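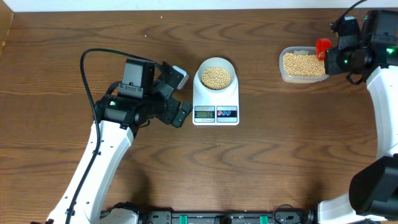

Weighing the dried soybeans: the bowl is on the scale, the display shows 50, and the rest of the beans stay in the clear container.

How to weigh dried soybeans for homemade soy milk

Published August 14, 2025, in Kitchen Basics

I make soy milk at home two times a week, and for a long time I measured the beans with a cup. Sometimes the milk was thin like water, and sometimes it was so thick that it stuck to the bottom of the pot. When I started to weigh the beans, the results became the same every time. This page explains how I do it, from the dry bean to the soaking bowl.

What you need

A digital kitchen scale with a zero button (it is often called "tare")
A light bowl that fits well on the platform
Dried soybeans in a wide container
A scoop or a large spoon
A bigger bowl for soaking
A sieve

My scale is a simple one from Guketti and I have no complaint about it. Any scale that shows single grams is good enough for this work. Scales that show only steps of five grams are fine for large batches, but for a small portion they are not so exact.

Why not use a cup?

Soybeans are not all of one size. The beans I buy from Solís are small and nearly round, and they sit close together in the cup. Another bag, from the Nornero shop near the station, had bigger beans with more air between them. The same cup gave me two different weights. Also, everybody fills a cup a little differently. I fill it to the top and shake it, my sister does not shake it, and then we do not understand why her milk is different from mine.

Step 1. Prepare the place

Put the scale on a flat and hard table. Do not put it on a tablecloth or on a folded towel, as the feet can sink and the number will move. Check that the scale does not rock when you press one corner with a finger. Keep it away from an open window or a fan. A light scale can feel the wind, and you will see the last digit jump up and down.

Step 2. Switch on and choose the unit

Switch on the scale while it is empty and wait until the display is quiet. Then look at the unit. Many scales can show grams, ounces and millilitres, and it is easy to change this with one wrong press. For beans you want grams. I once soaked much too many beans after such a mistake, and we ate bean stew for four days.

Step 3. Put the empty bowl and press zero

Place the bowl in the middle of the platform. The bowl must not touch the table or cover the display. Press the zero button and wait for 0. If you forget this, you are weighing the bowl together with the beans, and you will have too few beans without noticing it.

I prefer a white bowl for this. Dark beans, small stones and pieces of dry stalk are easier to find on a white background.

Step 4. Add the beans slowly

Bring the container next to the scale, so the scoop travels only a short way. Pour the first scoop gently into the middle of the bowl. When you are near the weight you want, change to smaller amounts, and for the last few grams use your fingers. Give the scale a moment after each addition. Cheap scales are slow to react to very small additions, so if you drop the beans one after another the number can stay the same and then suddenly jump.

If you have passed your number, take some beans out and put them back in the container. One gram more or less is not important for soy milk.

How much to weigh

For one large glass of milk I use 50 grams of dried beans. For a one-litre jug, I use 100 grams if I want a light milk for coffee, and 120 grams if I want to make tofu from it. Write your favourite weight on a piece of paper and keep it inside the cupboard door. You will not remember it next month, at least I did not.

Step 5. Look through the beans

Before you add water, move the beans around with your hand and take out the broken, black or wrinkled ones. If you removed more than a few, put the bowl back on the scale and fill up to the correct weight.

Step 6. Wash and soak

Wash the beans in the sieve under cold water until the water is clear. Put them into the bigger bowl and cover them with at least 3 times as much water as beans. They grow a lot, and the ones at the top must also stay under the water. In a cool kitchen I leave them for 14 hours. In summer I put the bowl in the fridge, as beans in warm water can start to smell sour.

Weigh the beans dry, always. Soaked beans are more than double in weight, and a recipe which says "100 g soybeans" nearly always means dry ones. If your recipe does mean soaked beans, it should say so clearly.

Small problems and what to do

The display goes dark while you are working. The scale has an automatic switch-off. Take the bowl away, switch on the scale, put an empty bowl of the same kind, press zero, and then change the bowls.

The number moves up and down. Look for something touching the platform, for example a cable, a spoon or the edge of the container.

The number seems wrong. Test it with an unopened pack of sugar or rice. The packing adds a few grams, so do not expect the exact number. If the difference is large, change the battery first.

Beans fall under the platform. Switch off the scale, lift it and let them roll out. Do not push them with a knife, I scratched my old scale in this way.

Keeping the rest of the beans

Close the container well and store it in a dry cupboard. I write the month of buying on a paper strip and put it on the lid. The bag I opened last September took longer to become soft than a new one, so now I buy smaller bags and finish them before I open the next.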